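Brollberg floating wind pilot – anyone else following this?
Offshore & Marine Energy board

saltgrid

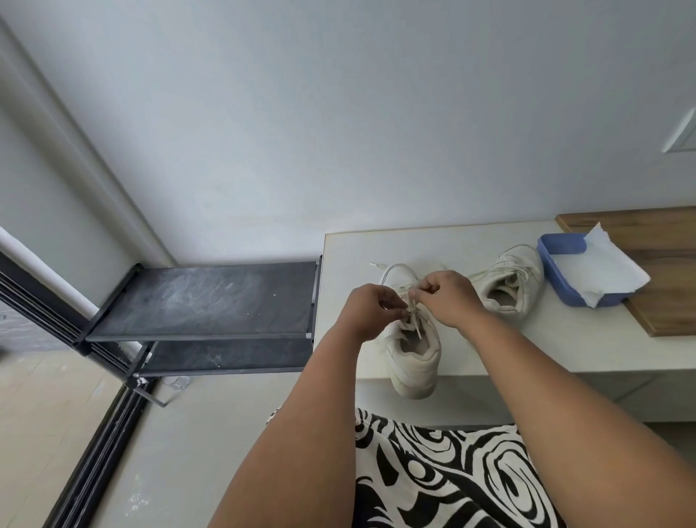 Hands on the laces.

OK, I've been reading about the Brollberg project all evening and I need to talk to people who care about mooring lines as much as I do! For anyone who missed it, it's the floating wind pilot Curus wants to put in deep water past the shelf break. The scoping report is up, all 246 pages of it, and the mooring appendix is so good. They're looking at semi-taut lines with synthetic rope in the middle section and chain only at the ends. Way less steel on the seabed than the old all-chain layouts.

Has anyone gotten through the cable section yet? I only skimmed it.

turbine_tess
Read it on my lunch break and loved it. The dynamic cable part is where I'd slow down, though. They're planning one export cable for the whole pilot, and it hangs in a lazy wave shape with buoyancy modules. Pretty standard, but a single cable means a single fault takes everything offline.

deckhand50
It's a pilot. You don't build in two of everything on a pilot, you build it, learn from it and fix it on the next one. I'm way more worried about the port. Where are they going to put these hulls together? The quay at Leiva is long enough, but the water alongside isn't deep enough for the draft in table 4.

saltgrid
@deckhand50 they cover that! Page 112 or so. The hulls get floated out light and ballasted down in the outer harbor, so they never sit at full draft at the quay. I had to read it twice.

deckhand50
Huh. Missed that. Still don't love it, the outer harbor gets a nasty swell from the southwest all winter. They'd have a weather window of what, April to September?

turbine_tess
Which is when you'd do the tow anyway.

lowtide_larry
I'll be the grump. I fish out of Paltita and the map in that report runs right across two grounds we use. "Coexistence measures to be determined" isn't a plan. I'm not against wind, my brother-in-law works on the crew boats and it pays his mortgage, but we got that same line on the last project and we're still waiting.

saltgrid
That's fair, and I'm glad you posted. Did you send in a comment? The portal had 2897 of them last I looked, and I've been reading through the ones from the fishing ports. A bunch ask for the anchor spread to be turned so the lines follow the depth contours – that would leave a lane open on the inshore side. I think it's a great idea.

lowtide_larry
I did. Turning the spread would help some. You still can't drag gear under a floating cable.

turbine_tess
Larry's right about that. Even with a marked lane you'd want a wide buffer around the touchdown point. I do think the footprint is smaller than people assume, though. The anchors sit out about 1000 meters from each hull, and the array is tiny.

lowtide_larry
Tiny on your map. Come out with me sometime and see how it looks when you're trying to turn with gear down.

saltgrid
I would do that in a heartbeat, by the way. Not kidding.

kelp_and_kilowatts
Jumping in from the grid side. The substation upgrade onshore is the thing that decides the schedule. Hulls, moorings, all of that can be ready and you'll still wait on a transformer. Did the report give a delivery date? I couldn't find one.

deckhand50
Section 9 just says "long-lead items are being procured."

kelp_and_kilowatts
So no.

saltgrid
Ha, OK, I'm going to email Curus and ask. If they write back I'll post it here. Also going to read the bird survey tonight, it has its own appendix and there are tracking maps!!

turbine_tess
Save the bird maps for last, they're the best part. And check the footnote on the albatross tags before you start, the colors get switched halfway through.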